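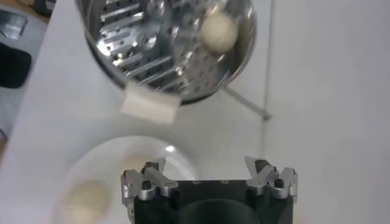 Bath night, and the one who won't have her hair washed

Marilou Lumbao has 12 minutes between the end of tea and what she calls the siren. The siren is her middle child, who is four, and who starts up at the sound of the taps.

"She's fine in the bath. Loves the bath. It's the hair." Marilou is on the landing with a towel over each shoulder when I ring the first time, and asks if I can call back. I call back. Still going.

Hair washing doesn't get much space in the parenting books. Sleep, yes, food, yes, potty training has its own shelf. But ask at any school gate what the worst bit of the evening is and a fair number will say rinsing. Water in the eyes, head back, no I won't, and then half the shampoo still in at breakfast.

So I spent most of April asking people how they get through it. Parents, a hairdresser, a health visitor who has now retired and says what she likes. Also I had two of my own to practise on, one willing, one very much not.

How often, really

First thing everybody wanted to know. Morfudd Morris, the retired health visitor, thinks most of us overdo it.

"If they're under seven and they haven't been rolling in something, twice a week is plenty. Some children once. You're not washing a fleece."

Curly and coily hair often wants it less than that, she says, and a child with a dry or itchy scalp may need something different altogether, in which case ask the GP or pharmacist and don't go on what the woman next door did. But for the ordinary run of small heads you can drop a couple of nights and no harm done. I dropped two. Evenings got better straight away, which felt like cheating.

Marilou had been doing every night. Her mum did every night. She's gone down to Wednesdays-and-whenever, as she puts it, and the whenever is mostly yoghurt.

The head-back problem

Tipping your head back into water when you can't see where you're going is a horrible feeling if you're three. Elin Rosser cuts children's hair at a salon in Dranwood, the one with the blue door opposite the bus shelter, and she gave up using the backwash basin on under-fives years ago.

"They grip the chair. You can see their knuckles. I use a spray bottle and a wet comb, and I chat. If mum wants it properly washed she can do it at home, sorry."

At home, then. What Elin suggests is giving them something to look at. A sticker on the ceiling over the tap end. She stuck a paper parrot up for her own son and it stayed there till he was nine. Ask where the parrot is, up goes the chin, rinse from the forehead back with your other hand flat along the hairline like the peak of a cap. Quick. Three jugs, done.

I haven't got a parrot. I used a picture of a digger off a cereal box and parcel tape, and it fell in the bath on the second night. Try again with better tape.

A dry flannel, folded, held over the eyes by the child and not by you. This came up again and again. Dry is the thing. Once it's wet it's just a wet thing on your face, so keep a spare on the side of the sink. Rasmus Krūmiņa, dad of twins, has one each in different colours and says there was real trouble the night he mixed them up.

Kit

There's a lot of it about. I tried what I could get hold of.

The Handdale rinse jug has a soft rubber lip that squashes against the forehead. It's good. Works on a straight fringe, leaks at the sides on my youngest who has a double crown and hair going in all directions. You need to hold it firmer than you'd think. My eldest said it felt like a fish kissing her.

The Jarman visor is a foam ring that sits round the head, open at the top. She looked like a fried egg. He wouldn't have it near him. Rasmus swears by his, but the twins picked them out themselves in the shop and wore them home on the bus, so they were sold on it before any water was involved. Might be something in that. Let them choose it, let them wear it for a day.

Then the Britari shower head, the small one on a hose that pushes on over the taps. Ours have old fat taps and it pinged off. Once it was on (jubilee clip, bit of swearing) it was the best of the lot for getting shampoo out, because the water comes steady and you can keep it low at the back of the neck. Test it on your wrist first and then keep your own fingers in the stream the whole time, in case somebody downstairs runs the kitchen tap. Never leave them in the bath with it running, or at all, obviously.

And a plain plastic measuring jug from the kitchen, which did nearly as well as the Handdale. Marilou uses a small watering can with the rose on. Her eldest now waters his sister, and she will put up with it from him and not from anyone else in the house.

Shampoo, less of

A blob the size of a five pence piece. That's for a whole head up to about school age, Elin says, more if it's long and thick, and most parents are using three or four times that and then wondering why it takes so long to rinse. Put it in your own palm, rub your hands together, start at the back. Leave the front till last and barely touch it.

"No tears" on the bottle doesn't mean no feeling. It's milder. A child who's been promised it won't sting and then gets an eyeful will not believe you next time, so Morfudd says don't promise. Say it might feel funny and here's your flannel.

Conditioner only on the ends. Comb it through while it's still in, wide teeth, from the bottom up. This saved us a whole seperate row at the hairbrush stage.

When it's more than fuss

Some children find it properly unbearable. Arwel Beddoe's son is autistic and for over a year they didn't use running water on his head at all.

"We did a damp cloth, then a damper cloth. Same time, same song. He had the cloth first, he did me, then I did him. Some weeks it was just him doing me." Arwel had the cleanest hair in the county, he says.

They got to a jug in the end. Still no shower. The thing that shifted it was counting, his son likes to know exactly how many. Five pours, counted out loud, and it has to be five even if there's shampoo left. "If you say five and do six you've had it. We've gone to bed with bubbles in."

Arwel also did it in the morning, when nobody was tired. I hadn't thought of that. There's no law says hair goes with bedtime. Saturday after swimming does for a lot of families, they're wet already and everyone's in a good mood or at least hungry.

If you're worried about how your child copes with touch or water or noise in general, not just this, then health visitor or nursery are the people to start with. Morfudd says you won't be wasting anyone's time.

Goggles

I should of started with goggles. Swimming ones, cheap, already in the bag by the door. Four of the parents I spoke to had ended up there on their own and were a bit sheepish about it. They keep the water out. They make it a game. The strap gets in the way at the back so you lift it, wash under, put it down again.

My youngest has now had his hair washed twice in goggles, on his front, looking for a plastic shark. He cried a bit the first time. The second time he wanted to know if the shark had shampoo.

Marilou rang me back later, about half seven, quiet in the background for once. She'd tried the goggles. They'd gone on all right, and the hair was done, and now her daughter was asleep in them and was it ok to just leave it or should she go in. I said go in, they leave marks. She's going to have a go at the parrot next, if she can find the steps.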